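I've been back at Trnka this April, squeezed into the simulation lab next to the kettle, and the group there finally has a result they're happy to talk about. It's to do with how a robot picks which thing to reach for when you ask it in plain words and the worktop is cluttered.

The idea came from Kaan Altıntaş, who got fed up with a simulated robot dithering between two objects and then grabbing at the gap in the middle. His fix is almost rude in its simplicity! Before the arm moves at all, the program has to commit to one object, and it's only let off that promise if a second, slower check says the choice was daft. They call it Zundach (after a village, I'm told, and I didn't get much further than that).
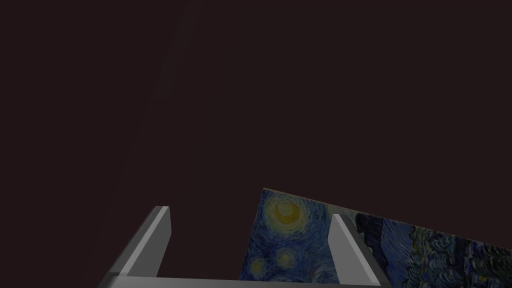
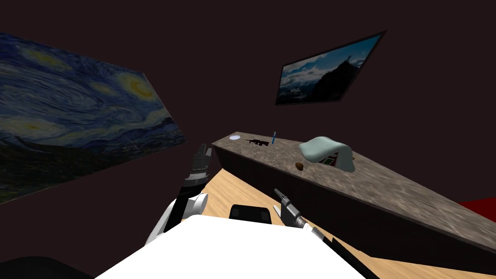 Clutter is where Zundach earns its keep, and the group builds it up bit by bit in the simulated room until the old method falls over. Small things sitting close together are the worst, like the white disk, the toy rifle and the blue pen at the near end of the counter, and "pass me the pen" used to end badly quite a lot. With the new method the robot went for the right object in about 90 per cent of tries, and Kaan was grinning when he told me so. Cloth is still a pain, he says, as the folds confuse the slower check and the whole thing stalls while it makes up its mind.

I asked Holger Amundsen, who runs a rival effort over at Grikach, what he made of it. He liked the commit-first bit a lot and was less keen on the waiting, which can add 3 seconds to a reach. "Fine for a kitchen, hopeless for a packing line," was his verdict, and then he asked me for the link to the draft, so make of that what you will.

Next up is a real arm. The Flurnham workshop has offered them bench space for two months, and Kaan wants to start with just two objects on the table and go from there. I've asked to be in the room when they switch it on.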